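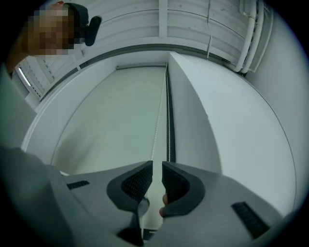 Dark grey jaws a little way apart, patterned grip on the inside faces.

Search tips Type a word and press Go

Stuck lids, stiff drawers, squeaky things

Quick one tonight, tea's on. Bits I've been meaning to write up since December.

Jam jars. Rubber glove on the lid hand, damp cloth under the jar. Still no? Tip of a teaspoon under the rim, lever gently till it pops. Don't bang it on the worktop, I chipped ours doing that and it's still chipped.

Glue and nail varnish tops. Wipe the threads before you put the lid back, then a smear of petroleum jelly. Tiny smear. Never had one stick since.

Wooden drawers. Pull it right out, turn it over, look for the shiny patches — thats where it rubs. Candle stub along those, and along the runners too. Plain white candle, the scented ones leave a smell in your jumpers. If it's only stiff in wet weather leave the plane in the shed and wait for a dry week.
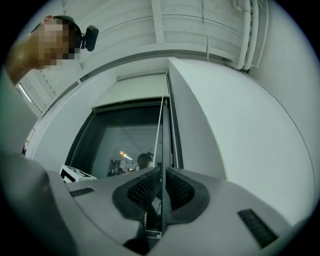
Metal runners are different. No candle, it collects fluff. Old toothbrush, washing-up water, dry it properly, then one drop of light oil each side. One! The big chest from the Jivthorpe sale had years of gunk in it, took me 4 goes with the toothbrush and a cocktail stick for the corners.

Door hinges. Tap the pin up, take it out, wipe, rub with a bit of bar soap, back in. Do them one at a time or the door's on your foot. Top one last.

Scissors going gummy after parcel tape — surgical spirit on a cotton pad, or hand gel if that's all there is. Wipe away from the edge. Then a dot of oil on the screw.

Padlock on the shed. Graphite, or scribble on the key with a soft pencil and work it in and out. Cooking oil is a bad idea, goes like toffee by spring.

Tap that won't shift: cloth round it before you go anywhere near it with the big grips. Saves the chrome. Quarter turn, stop, see how it feels.

Zips, same pencil trick. Both sides of the teeth. Kids' coats especialy.

Someone wrote in about the Vonham bread bin with the roll top. Crumbs in the groove, nearly always. Hoover it with the thin nozzle, then a dry pastry brush. 5 minutes, done.

More next time, got a list of 13 and that's not even half. Descaling first I think.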